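Registro de asistentes al Foro Citville – ficha de datos

Resumen
El conjunto reúne las listas publicadas de asistentes a las reuniones a puerta cerrada del Foro Citville. Contiene 1038 registros de asistencia, correspondientes a 900 personas y 33 reuniones. Lo mantiene el Archivo Okholm.
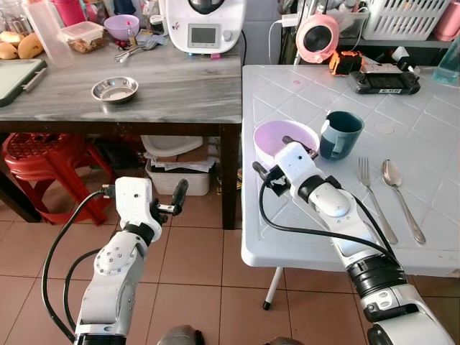
Nondema objeta que una lista oficial solo recoge a quienes la organización quiso nombrar, y pide que los avistamientos de prensa figuren en un archivo separado. La petición se ha atendido: hay 79 registros en avistamientos.csv – ninguno se suma al total.

Campos
reunion, nombre, cargo_declarado, pais, fuente

Limitaciones
Los cargos se transcriben tal como fueron declarados. Las actas no son públicas y no forman parte del conjunto.

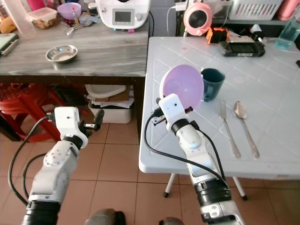
Figura 2. Cuenco sostenido por una pinza, junto a una taza oscura.

Correcciones
Se tramitan por medio de la oficina de Araya, con indicación de la fuente. La próxima revisión está prevista para marzo.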